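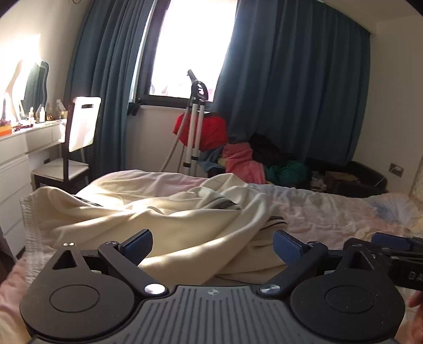 Cotton blanket sheds all over the sheets, is it worth keeping?

Posted in Bedding and Laundry, 3/24/24
Viewed 3,435 times

dulwood_jen
I bought a queen size cotton blanket in November from a shop in Stedport. It has been washed 7 times and it still leaves lint on the sheets and on my dark pajamas. The dryer screen is full every time. I wash it warm with the towels and dry it on high. The tag says machine wash, tumble dry low, and I admit I missed the second part. The store won't take it back after 90 days. Is there a way to stop the shedding or should I give up and get a different one?

nillow_laundry
Stop washing it with the towels first. Towels are rough, they rub the loose fibers out of a softer weave and then they leave their own lint on top. Wash it alone in cold water on the gentle cycle with half the detergent you use now. Skip fabric softener. Dry on low and take it out while it is a little damp, then hang it over a door or a railing until it is done. Clean the lint screen halfway through.

Mine took roughly 13 washes to settle down, and that was a loose weave. A tight weave should be quicker. If you can see thin spots when you hold it up to a window, the fabric is breaking down and no wash routine will fix that. 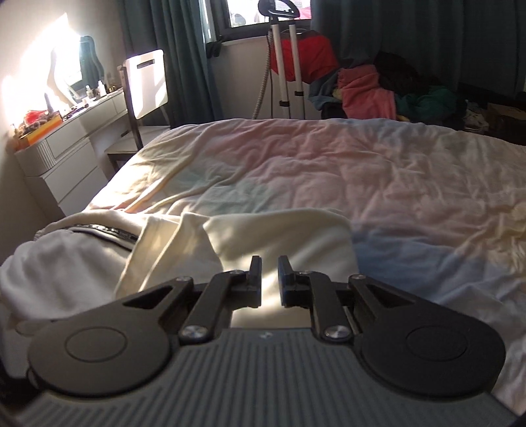
Unmade bed in the sunlight

stedportdad
vinegar in the rinse, half a cup. works for me

Nadar Home Repair (198 posts)
Vinegar will help with detergent buildup but I wouldn't count on it for lint. Check whether your washer is overfilled too. A queen blanket in a small top loader can't move, so it rubs against itself and the agitator the whole time. The big front loaders at the laundromat are easier on it. Shake it outside before each wash as well.

The high heat probably did most of the damage. I'd give it two more months on low before buying another.

dulwood_jen
Thanks, I will wash it by itself this week and skip the towels.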